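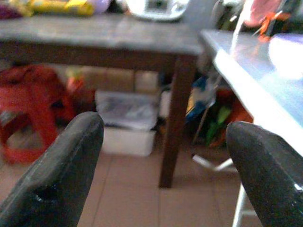
The lock screen of a mobile telephone is treated by most of its users as a door, and by most of its manufacturers as a noticeboard. These two views cannot both be right, and the conflict between them has been settled too often in favour of the noticeboard. A telephone spends much of its day out of its owner's hand. It is put down on a worn wooden table with a flat top, face upwards, and left there while other people come and go. In that position it will display, to anyone standing near enough to read it, the name of a correspondent, the opening line of a message, a reminder from a clinic or a six-figure code sent by a bank. It is the view of this association that message previews should be hidden by default on every telephone supplied for use at work, and that the owner should have to choose to reveal them.

The present arrangement is usually defended on grounds of convenience. The defence deserves a fair hearing. A person who is cooking, or caring for a child, may be glad to read a message at a glance. Those who find passcodes difficult to enter have a stronger claim still, and any change in policy must provide for them. The Association has never argued that previews should be abolished. It asks only which setting a new telephone should have when it is first taken out of its box, before its owner has opened a single menu.

Defaults matter a great deal in practice. When the Association reviewed the telephones issued under the Matuvden scheme, it examined 1704 devices that had been in service for at least a year. On 839 of them the notification settings had never been altered in any respect. It would be wrong to conclude that 839 people had weighed the question and were content. Many of those who replied to our letter did not know that the setting existed, and several believed that a passcode already concealed the text of their messages. They had been given a lock and had assumed, reasonably enough, that it locked. 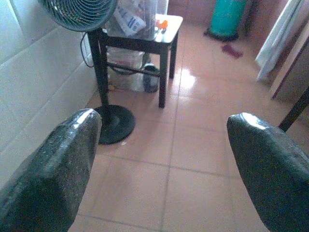

Pink-terracotta floor tiles, with a patch of glare.

A second difficulty concerns the codes used to confirm a person's identity. Many services still send these by text message. Where the preview is shown, the code can be read without the passcode, and the second step of the sign-in is then protected by nothing more than the position of the telephone. A password that has been guessed or copied may be enough to open an account if the person holding it can also see the screen. Organisations spend considerable sums persuading their staff to accept the second step. They should not leave its contents on display.

It is sometimes said that face recognition has removed the problem, as the text can be hidden until the owner looks at the screen. Where this is available and switched on, it is a good answer, and the Association recommends it. It does not help those with older handsets, and older handsets are common in the sectors our members serve. Nor does it help the owner who has turned the feature off after it failed in poor light, or when wearing a mask or protective goggles.

The Palamarchuk guidance, which many of our members follow, deals with lock screens in a single paragraph and leaves the decision to the user. We regard this as inadequate. The same guidance runs to 36 pages on the subject of passwords, and specifies their length, their storage and the circumstances in which they must be changed. An organisation that would never permit its staff to choose a four-letter password ought not to be indifferent to what those same staff display on a locked screen.

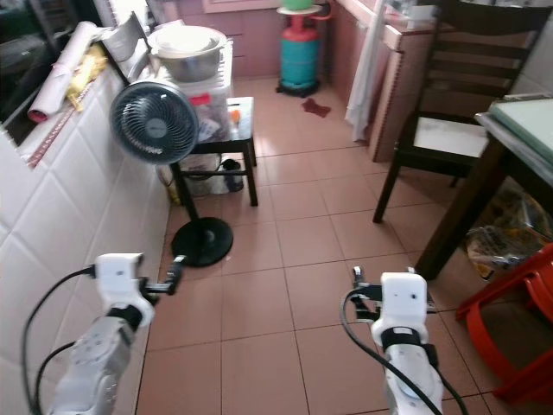

There is also the matter of who bears the cost of a mistake. When a preview is hidden, the owner loses a second or two in unlocking the telephone. When it is shown, the loss may fall on somebody else entirely — a patient, a tenant, a colleague who has written in confidence. That person did not choose the setting and has no means of discovering what it is. In most other areas of data protection, we would expect the interests of the absent party to be given some weight.

Experience suggests that the change can be made without great disturbance. The Jivham depot hid previews on all its work telephones and allowed staff to restore them for any application they wished. After 30 days, around one in five had restored them for at least one application, most often the calendar. Very few had done so for text messages or electronic mail. Complaints were limited to the first week, and the majority concerned delivery alerts, which were promptly exempted.

The Association therefore asks three things of those who manage telephones on behalf of others. Previews should be hidden when a device is first issued. The option to restore them should be explained in plain words during set-up, with a separate choice for each application. Replies from the lock screen should be switched off unless there is an established need, whether arising from disability or from the nature of the work.

Members using the Pisent management console will find that all of these settings can be applied centrally, although the control for replies is kept under a different heading from the control for previews and is easily missed. We have asked for the two to be brought together. In the meantime, members are advised to check both before the next batch of devices is issued in July, and to confirm the result on a handset as well as in the console.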